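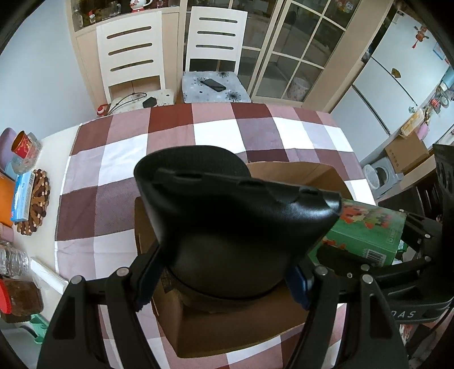 Hi Natsumi,

June update on the household handling set, a little longer than usual because you asked for the messy parts too.

The number you'll want first: we have 3,213 demonstrations that passed review, up 874 from the last report. That's a good month for us! Most of the growth came from the kitchens and dining rooms, where Yanti and I have been going home to home with the handheld grippers and a bag of chargers. The apartments in Driltstead were the best stretch by far. People there were happy to let us work around their stuff, which is exactly what we want, because the whole point of the Grirka set is that the learner sees real tables with real tablecloths and not our lab bench again.

Box tasks are now the biggest group. Picking something up and putting it in an open cardboard box sounds like the easiest thing in the world, and for a person it is, but the demonstrations vary a lot more than I expected when I wrote the plan. Some of us come in high and lower straight down. Yanti swings in from the side, and Ctibor sort of hovers while he makes up his mind. I used to think we should train that out of him. Ľudovít ran the numbers both ways and asked us to leave it in, as long as the grip stays steady, so we've stopped nagging. Poor Ctibor had already started practicing.

What's been hard: black objects. The fingers are black, the gripper body is black, and when the thing being held is black too, the labeling tool from Ukton keeps losing the outline. We redid more than 100 of those by hand and it was slow going. The blue pads help a bit since they give you something to find the fingertip by. Ľudovít wants to try a colored strip further back along the finger as well — I've told him yes for one gripper, so we can compare before we change them all and make the older recordings look different from the new ones.

Patterned tablecloths are the other thing. Checks, flowers, stripes, we get them all. The early model liked to treat a strong square in the cloth as an edge it could reach for. It does that less now, and I'd put that down to the wider mix of homes, but I can't prove it yet and I don't want you to quote me upstairs on it. Ľudovít has a test set aside for this and I'll send the results when they exist.

We threw out a fair number of recordings too. The usual reasons:

- the object slipped and the operator grabbed it with the other hand
- tracking dropped while the gripper was deep in a box
- the clip started late, so the approach was missing
- somebody talked to the operator and they turned to answer (me, mostly)

The tracking drops bother me most. Deep boxes are where we need examples and they're also where we lose them. Hájek sent over a firmware update and I've put it on 2 of the grippers. Too early to say much, though I will say I haven't cursed at either one this week.

On people: Tatiana joined us for review and she is fast, and pickier than I am. She caught that we were tagging "place" and "drop" inconsistently, going all the way back to the first batch. Fixing that will eat into July. I think it's worth it, and I'd rather you hear about it now than find a dip in next month's count and wonder what happened to us.

Money is fine. We're under on travel and over on replacement finger pads, and the two nearly cancel out. I would like to move what's left in travel over to review hours, if that's okay with you. Could you let me know before I do the July schedule?

Next up is more soft and floppy stuff, more boxes with flaps that won't stay put, and a few homes with really crowded counters. Yanti also wants to record some two-person handovers. I said maybe — it isn't in the plan we gave you, and I'd want your okay first. She's written up half a page on how it would work, and I can forward it whenever you like.

The review sheets are in the shared folder, same place as before. The tab called "old" is the current one, sorry, I'll rename it.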